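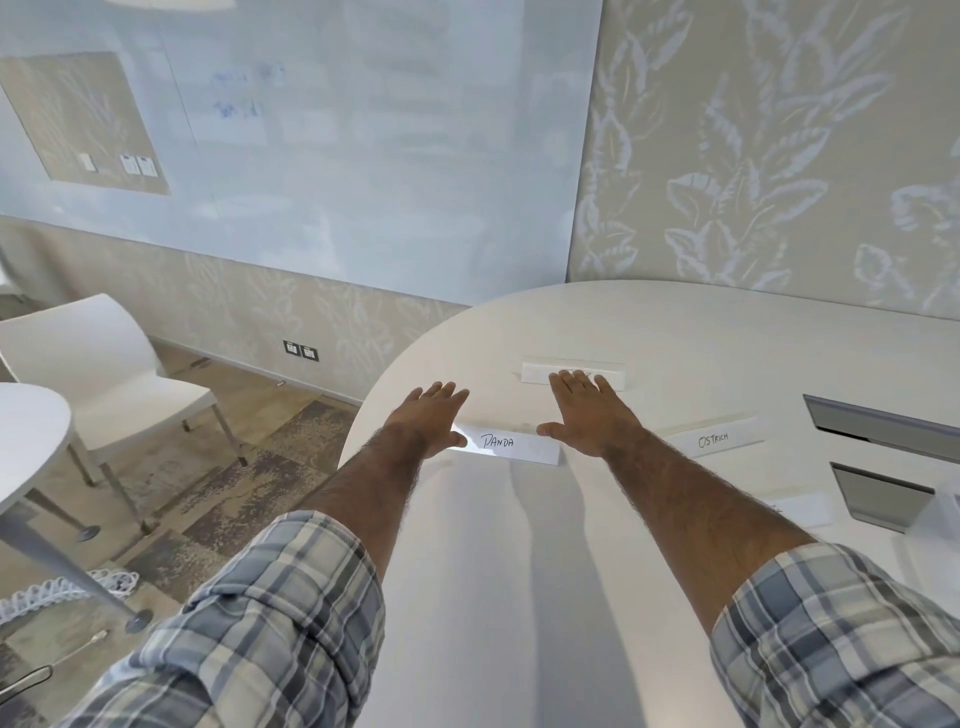 Can a robot arm clear meeting rooms yet, at a price a small training centre could justify?

I look after bookings and room turnaround at a training centre in Clunstead. Vacuuming the corridors is already done by a machine and works well enough. What I am asking about is table clearing between sessions. We run a course where every group goes by an animal name, and the names are handwritten on folded white cards, so the job at changeover is to pick PANDA, OSTRICH and the rest off a white oval table, stand them in a box and carry the box to the next room. The tables have metal cable ports let into the top with lids that flip up, and people leave the lids up. Everything has to be off before the next group comes in. It takes a member of staff very little time per room, but it comes up all day and always when the same person is wanted at reception.

We have been offered a trial of a Daka arm on a wheeled base. The salesman's video shows it putting blocks in a tray. I would like to know if picking up folded card is a solved problem, if a glossy white table is going to cause trouble, and what I should ask for in the trial. Budget is not fixed. Please do not suggest we stop using cards, the tutors have been asked and they want cards.

Posted in Workplace equipment, Monday
Tags: manipulation, meeting rooms, pick and place
2 people are following this

Helge Eide
Accepted reply

Partly solved. Taking the pieces separately:

Gripping. A folded card is light, hollow and springy. A parallel gripper can take it by the ridge, where the two faces meet, and the force needed is small. If it closes lower down, it flattens the card or pushes it along the table. Suction works on a flat face if the card is smooth and the cup is small, but the card tends to slide before the seal forms. I would use soft finger pads on the ridge and set the closing force as low as the controller allows. Ask what that minimum is. On many arms of this size it is set for boxes and bottles.

Seeing. White card on a white glossy table is poor input for a depth camera. The reflections of the ceiling lights give holes in the depth map, and the edge of the card can vanish against the top. The black lettering helps more than you would expect, as it gives the colour camera something to lock on to when the card has no usable outline. Reading the word is the easy part. Block capitals in marker pen are read reliably by ordinary text recognition, provided the card is facing the camera. A card seen end on has no word at all and has to be found by shape.

Obstacles. Raised cable lids are a real hazard for an arm that sweeps low over the table. They are thin, they are metal, and they are in a different state each time. Either the planner has to model them or somebody shuts them first. If somebody is in the room shutting lids, that person could pick up the cards.

Placing. This is where I would expect most of your failures. Dropping cards into a box from above is simple. Standing them upright one behind another is harder, because each card leans on the last and the gap changes every time. A clear box is worse again, as the walls barely register on a depth sensor. Use an opaque one in a matt colour for the trial, whatever you use now.

On a bench with fixed lighting I have had 100 picks of folded card with 2 drops. The same cell, moved next to a window, was unusable until the exposure was redone. Treat any number you are quoted as a number for the room it was measured in.

What to ask for in the trial: your tables, your cards, your lights, lids up. Let the cards fall where they fall, including flat ones and ones lying on their side. Have it run unattended for a full afternoon and write down every time a person touches it. The last figure is the one you are paying for.

Comments on this reply

The cards do get left flat quite often, so that is useful. I had not thought about the box. Ours are clear plastic with a rim, and a person just takes hold of the rim at two sides. Would one arm be able to do that?

Helge Eide: With one arm you need a handle or a bracket on the box, or a tray that stays on the wheeled base. I would take the second option. Fix the box to the robot and the carrying problem disappears. 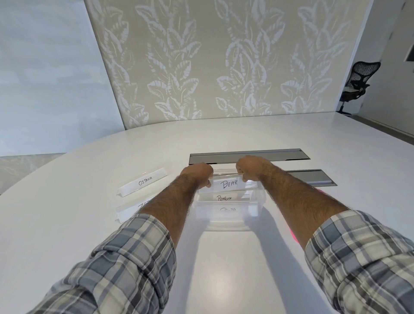 How much supervision does a single-arm system need once it has been set up for a room?

Plan for one person within earshot at all times for the first month. After that it depends on the failure rate, and on how the machine fails. A system that stops and sends a message can be left alone between rooms. One that carries on after a missed pick cannot, as it will report a clear table with a card still on it. Ask the supplier to show you a missed pick during the demonstration and watch what the machine does next.

Natália Matoušek

Agree with most of the above. A few points from the maintenance side, we had a similar unit from Crăciun in a sorting area until July.

The arm was fine. The base was the problem. Carpet in the rooms and hard floor in the corridor meant it stopped a slightly different distance from the table each time, and the calibration went off. We ended up putting a printed marker on each table leg so it could correct itself. Check if the Daka does this without markers.

Our log for the last full period had 343 jobs started and 35 where someone had to go and help. Most of those took under a minute to put right but you still have to walk there.

Also chairs. People don't push them in. Ours would wait for a chair to move, and it does not know that chairs don't.

If you do go ahead rent it, don't buy.

troro_user

get the last person out of each room to put the cards in the box. free

Comments on this reply

We do ask. It happens in some rooms.

Helge Eide: It remains the correct benchmark for the trial. Run it for the same afternoon in a different room and compare the two.

Related on Troro
Robot vacuum will not cross metal door strip
Wiping whiteboards automatically, any products?
Depth camera sees holes in shiny worktop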